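Sourdough in a cold kitchen, what am I doing wrong (or right??)
Baking Corner > Bread and Starters
28 replies

crumbwatcher
Okay I have to share this because I've been grinning all morning. We moved to Brasine in September and the kitchen here is freezing. My starter sulked for weeks. I'd feed it at breakfast and by dinner it had maybe three sad bubbles. Then I tried leaving it in the oven with just the light on and WOW. It climbed right over the rim and down the side of the jar. I've never been so happy to scrub an oven rack.

So now I have a starter with actual muscles and I want to know how everybody else handles a cold house. Do you warm the dough too or only the starter? My last loaf had a gorgeous crust and then a tight, gummy band along the bottom.

ryeandshine
Congrats on the overflow, that's a great day in anyone's baking life! The gummy band sounds underproofed to me. I keep my house cold on purpose and I never warm the dough. I just give it more time. Mix after dinner, leave it on the counter, shape it when I get up. The flavor you get from a slow rise is SO good, a little tangy, a little nutty, and it makes the best toast.

butterlast
Going to disagree with rye here. Slow is lovely if your kitchen is cool and steady. Mine drops off a cliff overnight when the heat goes down, and I've woken up to dough that looked exactly like it did when I went to bed. Use warm water in the mix! It takes no extra gear and you get a predictable rise. I do the whole thing between breakfast and supper now.

ryeandshine
But then you lose the overnight flavor, which is half the fun?

butterlast
You can still put the shaped loaf in the fridge overnight. Best of both.

ryeandshine
Fine, yes, I'll give you the fridge. I still say people rush the first rise.

crumbwatcher
I love that this turned into a debate already. Butterlast, how warm is your water? I've been using it straight from the tap and I think it comes directly off a glacier.

butterlast
Warm like a baby's bath. I don't bother with a thermometer. If the mixed dough feels chilly on your hand, go warmer next time.

mulex_miller
Thermometer person checking in! I'm not going to tell anyone they need one, but mine changed everything for me. I bake the loaf until the middle hits 190 and then keep going a good while after that, until it stops feeling heavy. A lot of gummy loaves are plain underbaked. Crumbwatcher, how long are you leaving yours in?

crumbwatcher
Until it looks pretty, which I'm starting to suspect is the problem.

mulex_miller
Ha, yes! Go darker than feels safe. And let it cool all the way. I know. I KNOW. The smell is torture. But cutting it hot will make even a good crumb look gluey.

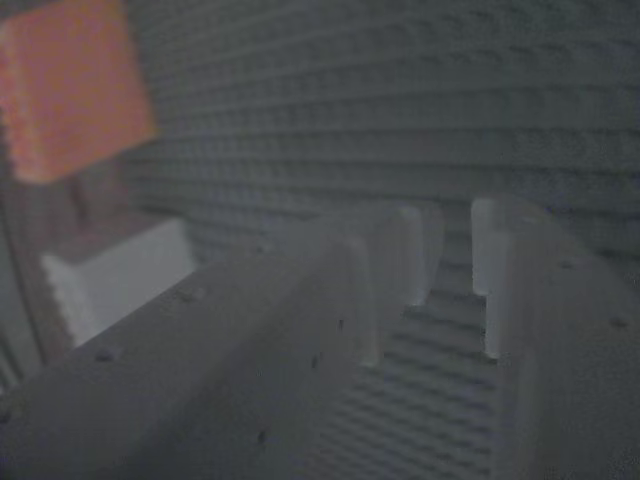
3 min read

oldoventop
Jumping in with another vote for baking darker. I held back for years and then a neighbor handed me a slice of hers, nearly mahogany on the bottom, and it was the best bread I'd ever had. Went home and left mine in an extra 12 minutes. Huge difference! The crust crackled when it came out, I stood there listening to it like a concert.

I don't agree with the oven light trick for everybody though. Mine runs so warm in there that the starter went sharp and runny by lunch. Check on it the first few times.

crumbwatcher
Good to know. Mine seems happy but I'll peek in more often.

ljungberg_loaf
What flour are you all feeding with? I switched from plain white to half whole wheat and the jar went wild, cold kitchen and all. I think the flour matters more than the heat.

butterlast
More than the heat? No way. Whole wheat helps, sure, but put that same jar on a windowsill in January and see how wild it is.

ljungberg_loaf
It IS on a windowsill! It's doing great!

ryeandshine
Rye flour. A spoonful in every feeding. I will say no more (my user name has said it for me).

crumbwatcher
Update! Warm water, spoonful of rye, longer first rise, baked it much darker than I was comfortable with. No gummy band! Holes all the way down and my kid ate the heel plain, standing at the counter. I waited until it was cool too, mulex, please be proud of me.

mulex_miller
SO proud. Now do a seeded one.

oldoventop
Toast the seeds first! And soak them, or they'll pull the water out of your dough.

butterlast
I never soak mine and it's fine.

ryeandshine
Here we go again. New thread for seeds?

crumbwatcher
Starting one now, bring your recipes!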